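Sorting the chocolates before the visitors come

My mother had a rule for sweets. When guests were coming, you never put the box on the table. You took the chocolates out, you put them on a plate, and you hid the box. A box on the table, she said, looks like you are still in the shop. I have lived in Kenside for many years now and I see that people here put the box on the table all the time and the visitors are perfectly happy. But I can't do it. My hands don't let me.

So in July, when the evenings are cold and people like to come over for tea and something sweet, I do my sorting. I want to write down how I do it, as two readers asked me after the post on the biscuit tins, and because I have changed my mind on a few points.

First, the chocolates. I buy them in a mixed bag from Tavares, the small shop beside the chemist. They sell them by weight, and I ask for 300 grams, which is plenty for one evening. The bag has dark ones, milk ones and white ones together, in different shapes. I like the bag better than the boxed kind. In a box every piece has its own little bed and you feel guilty to disturb it. In a bag they are all mixed up and there is some work for you to do, and I enjoy this work. I do it in the afternoon, when the kitchen is quiet and I can have the radio on low.

Second, the dishes. For many years I used one big white plate, the one with the gold line. It was pretty, but the white chocolates disappeared on it. You saw the dark ones only, and people took only the dark ones, and at the end of the evening I had a plate of white chocolates which I had to eat by myself. (I did not suffer very much.) Then I started to use coloured things. Pink is very good. Both the white and the dark look fresh on it, and even a cheap chocolate looks like it came from somewhere. Red is stronger, and at first I found it too much, like a birthday party for children. Now I think red is the best colour for white chocolate.

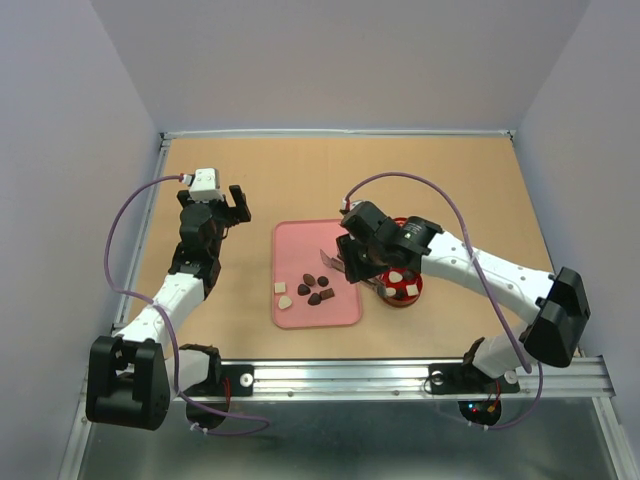 The question is always how many to put out and how close together. In a flat tray I leave space. The pieces should not lean on each other, and one end of the tray can stay free, so that a person can take a chocolate without touching all its neighbours. In a deeper dish it is the opposite. There you want them to lie a little bit anyhow, otherwise it looks poor.

I used to separate the colours strictly, dark in one dish and white in the other. It looked tidy, but it made a problem at the table. The person sitting near the dark dish ate dark all evening, and the person near the white one was too polite to ask. So now I mix. Each dish gets some of both, and I look that the shapes are mixed too, a heart here, a square there. The hearts always go first. I don't know why, as they taste the same as the square ones, but it is like this in every house I have visited.

A few small points for those who want to try it.

Do it with cool, dry hands. If your hands are warm, hold them under cold water for a moment and dry them very well. White chocolate shows every fingerprint, and dark chocolate loses its shine when you rub it.

Clear the table completely before you start. I always used to push the newspapers to one side, and then a chocolate would roll under them and be found in spring.

Don't put the dishes out too early if the heater is on. I made this mistake last winter. I had the heater near the sideboard and the pieces became soft and stuck to the bottom, and I had to serve them with a spoon, as if it was a pudding.

Keep some back. From my 300 grams I put out 200 and leave the rest in the bag, in the cupboard and not in the fridge. In the fridge they get a grey colour on the outside. It is harmless, but my mother would not have served it.

My neighbour asked me once why I go to such trouble for something that is eaten in ten minutes. I didn't have a good answer for her. I told her it keeps me away from the ironing, and she laughed and took another heart.

Next time I will write about the tea, and about the Ritham teapot with the repaired handle, which I am still a little afraid to pour from.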